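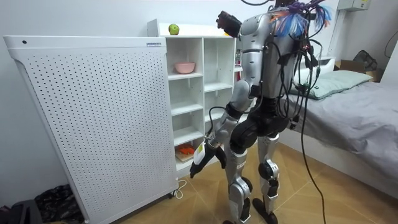 ## Cable and gripper check before a shelf run

Applies to the Stimo humanoid in the bedroom cell at Stonormont. Last changed 28th May.

Do this check at the start of each shift and again after any fall, hard stop or hand swap. You need a flashlight, a 2.5 mm hex key, hook-and-loop ties and the cell log. Leave the robot in standby for steps 1 to 4, with the stop button in your other hand or clipped to your belt.

1. **Look over the back wiring.** The blue, purple and orange bundles come out at the upper back and the black runs drop over the hips and thighs. Tug each connector lightly. It should not move. If one does, power down fully before you reseat it.

2. **Check the slack at the hips and knees.** With the robot standing, you should be able to pull each black run a finger's width off the leg. A run with no slack will pull out in a deep bend. A run with too much will catch on a shelf corner. Retie at the thigh, never at the knee.

3. **Follow the floor cable.** One long cable goes from the back down to the floor. Walk its full length and lay it behind the robot, away from both feet. Don't tape it down. The robot has to be able to drag it when it steps sideways.

4. **Check the hands.** Wipe the fingers with a dry cloth. Try the wrist screws with the hex key and nip up any that turn. If you had to tighten the same screw on two shifts in a row, write it in the log and use thread locker the next time the hand is off.

5. **Wake the arms.** Step back past the end of the bed and start Weldu on the operator laptop. Load the profile `shelf_low`. Both arms go to the rest pose, then each gripper opens and closes once. Listen for clicking at the elbows.

6. **Read the encoder offset.** It's on the Joints page. The value for the right wrist should be within 30 counts of 3467. If it is outside that, run the wrist calibration and read it again. 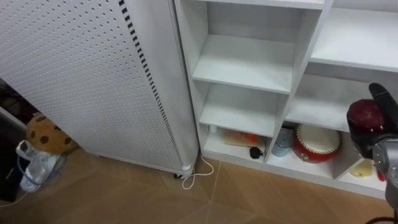

## Setting grip force for the shelf objects

Grip force is kept per object in the Jolik table, and the number there is a ceiling. Start low and raise it in small steps until the object stays put through a full lift. Round things need the most patience, and the dark red one held in the gripper in front of the shelves is a good one to start with, as it will roll out of a badly centered grasp before it slips out of a weak one. Fix the centering first and only then touch the force.

- Open Jolik and pick the object row.
- Set force to 200 and save.
- Run one lift at middle shelf height and hold for a slow count of five.
- If the object turns in the fingers, stop and re-center the grasp point.
- If it slides straight down, add 20 and repeat.
- Do not go over 561 on any row. The finger motors trip above that.

Thin-walled cups get their own row with a lower ceiling. Don't copy a row from one object to another, even when the sizes match.

When the table is saved, send the arms back to rest and write the new values in the log with your initials. Motor trips go on the fault sheet with the joint number and the profile that was loaded.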